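Breathnach paper mill open day – notes from the visit

Typed up fast, sorry, dinner's on. Went with Xóchitl Solís, who had the car and the patience. Doors at ten, we got there twenty past, line already down the ramp and round the bike racks. Moved quickly though. Hand stamp, hairnet, orange earplugs, off you go.

First stop the pulp room. Loud. Warm like a laundromat. Old cotton shirts go in one end, come out as something like cold oatmeal. You're allowed to put your hand in a bucket of it (do it, take your ring off first). Guide was a retired machine tender, voice like a foghorn, which helped. He said the beater runs 13 hours for the good drawing paper and a lot less for the envelopes. Someone asked why cotton and not wood and he talked for a very long time. Short version: longer fibers, yellows slower, folds without cracking.

Then the vats. Hand sheets, still made to order for a few bookbinders. Woman at the vat dips the mold, lifts, gives it a shake both ways, and there's a sheet. Takes her a couple of seconds. Took me four tries and mine had a hole in it you could post a letter through. Xóchitl's was perfect, naturally, she will be hearing about it from me for years.

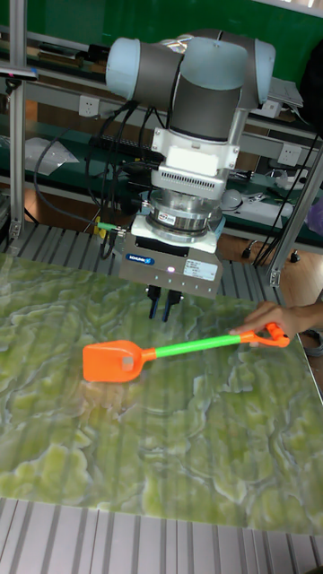

After the vats you get funneled past the felts and the press. Every sheet gets stacked between wool felts, then squeezed, then peeled off and hung up in the loft. The loft was my favorite. Up a steep stair, shutters down both sides, ropes of paper all the way to the back, smells like rain on a sidewalk. They open and close the shutters by hand depending on the weather. Only small groups allowed up at a time, so if you want the loft go there FIRST. We waited half an hour. Worth it, but my feet did not agree.

Lunch in the yard. Soup, bread, a decent apple cake. Coffee weak. The Prindau bakery van ran out of rolls before one, so people were wandering over to the gas station for chips. More tables next year please. Also more shade, or at least some of it.

Afternoon was the marbling. Big draw for the kids and for me. Asedden run the classes in the old sorting shed and they had trays set out, thickened water, little jars of color. You drip it on, it spreads, you drag a comb through, lay the paper down flat and lift. Lay it from one corner, don't drop it, or you get a bubble and a white patch. I got the white patch. Twice. Blues and reds behaved, the ocher sank straight to the bottom of my tray, apparently that means too little gall in it. Sheets were three dollars each and you pick them up dry at the end of the day. 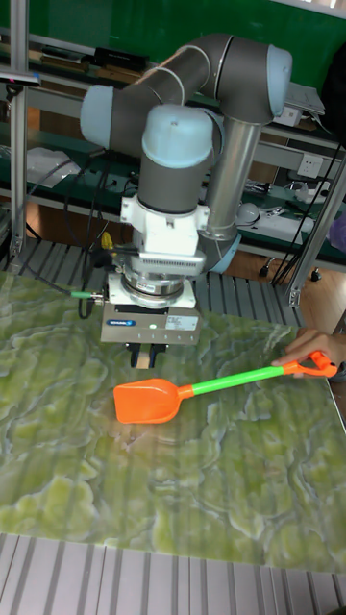

Page last changed: October 16, 2023

Shop. Careful in there. Seconds bin by the door, sheets with a soft corner or a speck, half price, and frankly I can't find the speck on most of mine. Came home with a bundle of cream laid, some gray endpapers and a notebook by Plornotell with a sewn spine that opens properly flat. The full price list is long and a bit confusing, weights in grams on one side and pounds on the other, ask at the counter and they'll let you feel samples. Card machine was down for part of the afternoon so bring cash.

Upstairs from the shop there's a small museum room, easy to miss, door looks like a closet. Watermarks mostly. You hold the sheets up to a lit panel and the old marks come through, a bell, a goose, a very bad lion. There's also a ledger open on a page of wages from when the mill had 136 people on the books. Lovely handwriting. I could of stayed an hour but they were already stacking chairs. 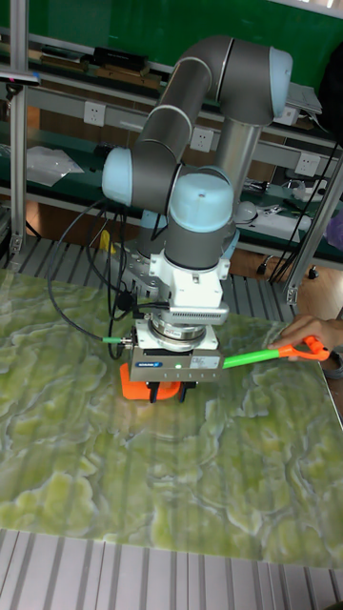 Is it worth going if you only have the morning?

Mornings are fine if you skip the marbling and do the loft, the vats and the shop in that order.

Few other bits. Parking is the field across the road, muddy by the gate, wear real shoes. The loft stair is steep with a rope for a handrail and there's no elevator, but the vats, press and shop are all on the flat. Dogs not allowed inside, tho there was a water bowl in the yard. Restrooms behind the sorting shed, one line for everything, so plan ahead. Next open day is in May. Tickets go up on the mill's site a few weeks before and the marbling slots get taken first.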